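Equipment Planning Board > Capital Requests > Two-arm unit for the Warnside annex: lease or buy?

K_To_Nenstead
Posted 18 February 2020

Colleagues, the Nenstead facilities group has been asked to submit a capital request for one two-armed mobile robot before the close of the budget year in March. The intended work is floor clearing in furnished rooms: picking up household items of mixed size and returning them to shelves and tables. We hold two quotations. Crenshaw offers a lease at $1,057 per month, with service included. Brison offers an outright sale, with service billed at $170 per visit.

Before either is signed, I would like members to consider whether the simulation license should be a separate line in the request. Our trial tasks are set up in simulation first, and the hardware is chosen on the strength of them.

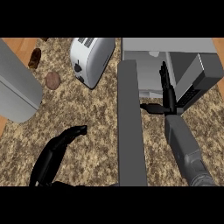

Posted by: Kiều Tô, Nenstead Facilities Planning
Render from the floor-clearing task set

The toaster on its side and the laptop are the two items that concern me when I compare grippers. A potato is forgiving. A laptop lying at an angle beside a low piece of furniture calls for a careful approach, and the Brison quotation prices the long-fingered gripper as an extra.

Comments from those who have been through a purchase of this kind would be appreciated.

dmarsh_ops
Reply 1

Please list the license separately. We folded ours into the hardware total, and finance treated it as a one-time cost. The renewal was then refused the following year. Ours covers 40 seats, far more than we use, so ask for the smaller tier in writing.

ledgerline
Reply 2

I must disagree with the order of work. Renders do not tell you how a carpet behaves under wheels or how a gripper holds a rounded plastic housing. I would ask both vendors for an on-site trial and defer the license altogether.

K_To_Nenstead
Reply 3

An on-site trial has been requested. Crenshaw will provide one at no charge. Brison requires a deposit. I do not agree that the license can be deferred, as the operators need it for training whichever unit is selected.

ledgerline
Reply 4

Training is a fair point. I maintain my view on the choice of gripper.

pw_annex
Reply 5

A question on the lease. Does "service included" cover fingers and finger pads? At Warnside these were classed as consumables, and we paid $257 for each replacement set.

K_To_Nenstead
Reply 6

The Crenshaw document does not say. I have written to them for a clause on consumables and will post the wording when it is received. The draft request will carry the license as its own line for now.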